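FOR IMMEDIATE RELEASE

Lanz Opens Shared Office Floor in Dumthorpe

DUMTHORPE, 5 August 2018 - Property company Lanz will open its first shared office floor in Dumthorpe this October, with desks for freelancers, small firms and people who work from home part of the week. The floor takes up the second story of the former Fliment mail-order building on Station Road, which has had no full-time tenant since the catalog business moved out.

Members will be able to rent a desk by the day or by the month. A monthly desk costs $900 for a business of up to three people sharing it in turns. A day pass costs $30 and can be bought at the front desk or online. Both prices cover internet access, printing, coffee and use of the two meeting rooms for up to two hours a day.

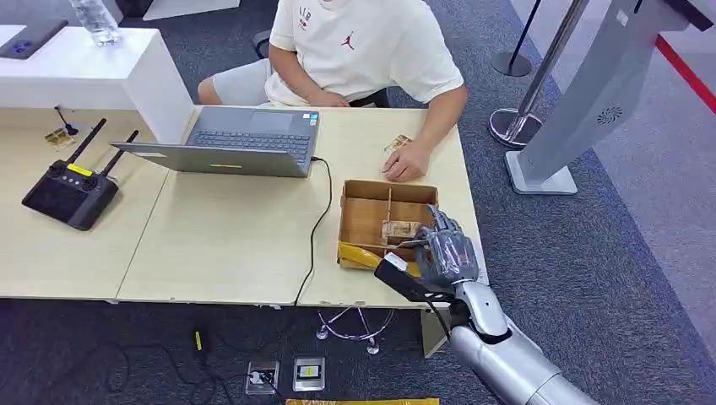
A laptop open on two desks pushed together.

"Most of the people who wrote to us already have work, and plenty of it," said Catarina Mota, who manages the Dumthorpe project for Lanz. "They wanted a place to do it that wasn't the kitchen table. A few drive to Brinthorpe every day just to get a decent connection and a door that closes."

Lanz surveyed residents and local businesses by mail in the spring and received 1,806 replies. Price came first among their concerns, followed by parking and noise. The company has leased the lot behind the building for members and will set aside the north side of the floor for quiet work. Phone calls there will be limited to the booths by the stairs.

The new space covers 2,526 square feet. Work on the wiring and heating is complete, and the windows facing Station Road have been replaced. The original freight elevator has been kept and will carry passengers once it passes its final inspection - until then, a ground-floor room will be available to anyone who cannot use the stairs.

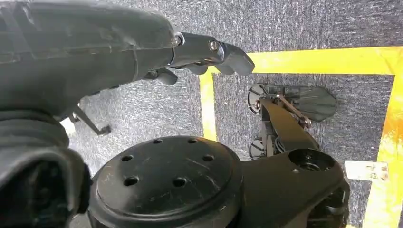
Photo: Lanz

Opening hours will be 7 a.m. to 9 p.m. on weekdays and 9 a.m. to 4 p.m. on Saturdays. Monthly members will have a key card and may come in at any time. Lockers can be added to a monthly plan, and mail may be delivered to the building in a member's business name.

A larger Lanz location in Brinthorpe will stay open on its present terms. Members there can use the Dumthorpe floor for up to four days a month without extra charge, and Dumthorpe members will have the same arrangement in return.

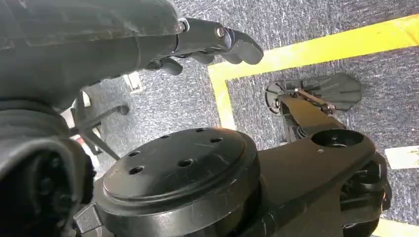 Sign-up for monthly desks begins in the first week of September. Businesses registered in Dumthorpe will have first choice for two weeks, after which the remaining desks will be offered to everyone. No deposit is required, and a monthly plan can be ended with two weeks' notice.

About Lanz
Lanz owns and manages small office buildings and shared workspaces. The company is based in Brinthorpe.

Press contact
Catarina Mota, Project Manager, Dumthorpe
Lanz Press Office, Brinthorpe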